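Notebook, May, started 9:20

Continuing from the last entry about the career survey for early-stage people in technical jobs. I write it here so Edgardo can find it when he takes over the coding.

Responses are closed. We sent 3283 invitations through the three alumni lists and the Titevis mailing, and 2645 people opened the form. From these, 400 finished all sections including the open question on promotion. I had hoped for more, but the finished ones are good. Many wrote a full paragraph where we asked only for one sentence.

Main thing of this morning: the open question. I read the first batch twice. The word "prove" comes back very often. People write that they must prove again, in each new team, what they already proved in the old one. One woman at a supplier company wrote that she had trained two men who are now her managers, and she still gets asked in meetings if she is taking the notes. I marked this under "repeated proving" and also under "office housework". Edgardo thinks one answer should have one code only. I don't agree, and we left it open until he has read them also.

Codes as they are now:
repeated proving
office housework (notes, birthday cards, booking rooms)
mentor yes / mentor no
pay found out by accident
left the field

"Pay found out by accident" was not in the plan. It came from the data. I did not expect that so many learned their colleague's salary from a printed page or a wrong email.

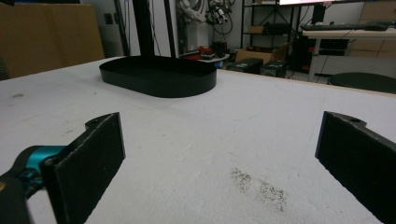
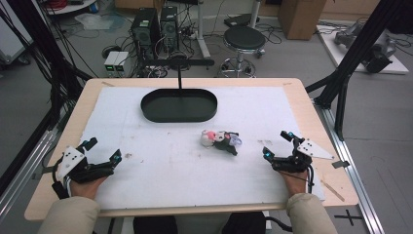
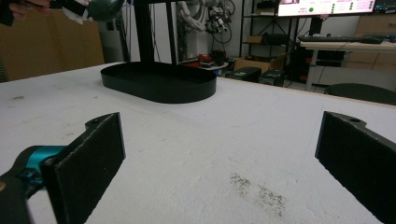 White tabletop in the first and third, light wooden table mostly covered by a white board or sheet in the second.

11:45. Call with Devadiga, who want to use our results in their training for managers. They asked if we can give them "five tips for ambitious women". I said politely that the survey is on what the workplaces do, and a list of tips would put the work again on the same persons. They were quiet for a moment and then asked what we could give. I offered a short text on how promotion criteria are written down, or not written down, with anonymous quotes. They will answer by email.

Note for myself: permission for quotes. The consent text says "short extracts". Is a whole paragraph a short extract? Ask Edgardo, he wrote this part.

After lunch I compared the people with a mentor and the people without. I can't say much yet. Those with a mentor more often asked for a raise, but they are also longer in the job, so the years must be taken into account first. In the export from Flolik the column for years in the job has mixed formats (some wrote "3", some wrote "three and a half"). I cleaned the first part by hand and it is slow. Raw file is not touched, the cleaned one is in the shared folder under today's name.

To do:
- finish the years column
- second reading of "left the field", I was tired at the end
- send Edgardo 5 difficult answers to code separately from me, then compare
- ask Dratovico for the old questionnaire, the wording of question on childcare is maybe taken from there and we should cite it

C. Yip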